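3. Collecting the towel demonstrations

Our first plan was to train the folding policy only on the public set we used in section 2. It did badly on thick fabric, so in May we started recording our own examples with two hand-held grippers, one in each hand. Analyn Espiritu did most of the folding and Rokeya Munshi checked the recordings and wrote the labels.

Each demonstration is one towel, from flat to finished. We set a limit of 50 seconds – anything longer was thrown out. The operator keeps both grippers pointed at the table and does not touch the cloth with bare fingers. If a corner slips, the operator picks it up again and keeps going, and the label file gets the tag "regrasp".
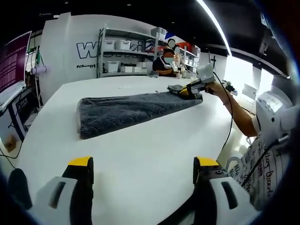 Figure 4. Right gripper pinching a gathered corner at the narrow end of a folded gray towel.

We recorded 1107 demonstrations and kept 669 after checking. Most of the rejected ones had tracking loss in one gripper, usually when the hands crossed. A smaller group had the wrong start state. The labels were stored in the Burnico format, with one line for each grasp and release.

We split the kept set by towel, so no towel appears in both training and test. The first model used 400 demonstrations and the second used all of the training part. Long narrow folds were the hardest to label – the two of us often disagreed on when a pinch began. We settled on the first moment both fingertips touch the cloth and relabeled the earlier files to match.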